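Standby draw deserves its own line on the appliance label

Energy labels rate an appliance while it works and say little about the hours when it does not. In my view the idle figure should be printed at the same size.

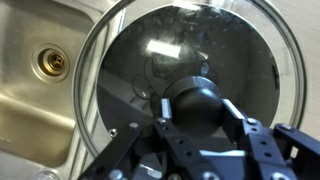

A constant load of 3 watts comes to roughly 26 kilowatt-hours a year. Multiplied across a block of 141 flats, it is a cost worth printing.

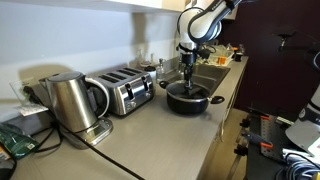
Makers object that buyers ignore small numbers. They cannot weigh a number they are never given. A kettle on a power base with a display panel should state what that base draws at rest, on the box and in the manual.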